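Writing a Maintenance Checklist People Will Follow

A maintenance checklist for a home workshop should fit on one sheet. If it runs to a second page, split it by machine. Put the machine name, the location and the revision number at the top, and leave the bottom line for initials.
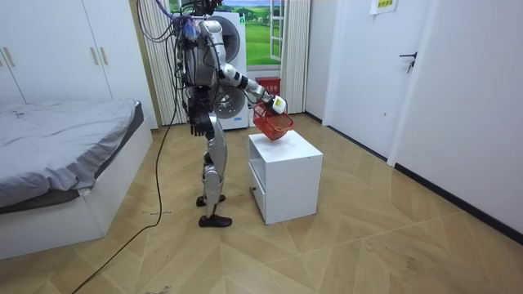

Workshop Tips

Start each step with a verb: clean, tighten, replace, record. Give one action per line. "Check belt and clean filter" is two steps and will get one check mark whichever half was done.

State limits as numbers. "Replace the filter at 500 hours" can be followed. "Replace the filter regularly" can't. For the Kahraman dust extractor in my shop, the sheet has entries at 500 and 1000 hours, with the meter reading written beside each. The last reading was 1292.
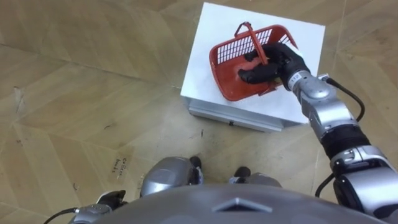

2 min read

Order the steps by where the person stands, then by tool. All the work on the left side of the machine goes together, and all the hex key work within that group goes together – this saves walking back to the drawer. Power-off steps come first and get their own box.

Part numbers belong on the sheet. Copy them from the part itself, as manuals are often a revision behind. My Mukura band saw manual lists a drive belt that no longer fits the current pulley.

For storage, a clear sleeve taped inside the cabinet door works better than a binder. Use pencil for readings and pen for initials. Date the sheet when it is revised and discard the old one the same day – two versions on one shelf will both get used. 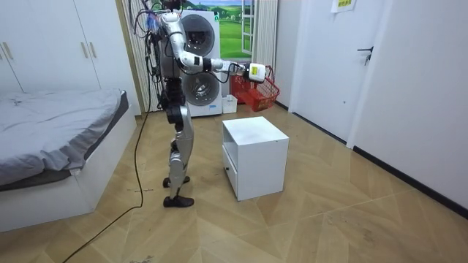
Robot reaching out over a white cabinet.

Test the list before relying on it. Hand it to someone who has not used the machine and stay quiet while they read it through. Mark every line where they stop to ask a question, then rewrite those lines only. Run it again after the first full service interval and delete any step that has no reading, no part and no safety purpose.

Necati Sezer
Revised Sunday, July 5, 2026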